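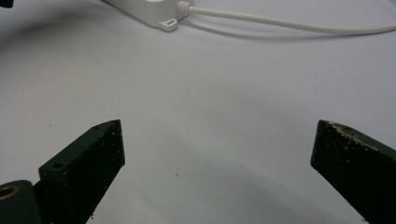 Ondier-Strip: bimanual hand-held gripper demonstrations with a power strip

Version notes dated 26/08/2025. Maintainer: Kenna Gunn, Istix.

Summary

Ondier-Strip holds 144 demonstrations of two-handed manipulation of a white power strip and its cord on a flat, light work surface. One operator uses two hand-held grippers, one per hand. Each demonstration has a wrist view from each gripper and one head view. The set was built to test whether a policy trained with all three views places the second hand better than one trained on wrist views alone.

Contents

train/ 109 demonstrations
eval/ the remaining 35, split by start pose, not at random
calib/ gripper width curves and camera intrinsics
meta/ one record per demonstration: operator code, start pose, end state, notes

Streams are stored separately and aligned at load time. The loader drops any sample where the two wrist streams disagree by more than one step. Do not resample the width signal before alignment; it is logged faster than the images, and averaging it first smears the moment of closing.

Task

The left gripper steadies the body of the strip. The right gripper approaches with its fingers open, closes on the cord near the strain relief, and moves it to a target region on the board. A demonstration ends when both grippers are clear of the strip. 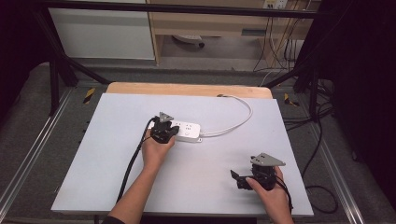

The cord is the hard part. Its shape at the start of a demonstration is set by hand and varies freely, so the start pose label covers only the strip body. Users who need cord shape should derive it from the head view. In the wrist views, a white cord on a pale surface has low contrast, and thresholding on brightness picks up shadow edges as often as the cord itself.

Baseline result

Two policies with the same action head were trained for 400 epochs each. On the eval split, the three-view policy had lower position error for the right gripper at the moment of closing. Left gripper error did not change in a meaningful way. The gap was largest when the cord started outside the right wrist view, and it nearly closed when the cord was visible from the first step. Config files for both runs are in baselines/claltness/.

An earlier run from May used a different width calibration. Its numbers should not be compared with the current ones.

Known issues

- In 38 demonstrations the operator regrips the cord at least once. These are kept and marked "regrip" in the notes field. Both baselines include them.
- Finger wear is visible in some wrist views. Models that crop tightly around the fingertips may learn it as a cue for left or right.
- The head view includes floor and furniture beyond the board. The loader option mask_background removes most of this, but it is off by default.
- Force was not recorded. Gripper width is the only contact signal.

Loading

Install the Geddes reader, set GEDDES_ROOT to the unpacked folder, and run check_index before first use. It rebuilds the index if any file is missing and prints the path of each one it could not find.

Changes to the calibration files will get a new version number. Corrections to the notes field will not.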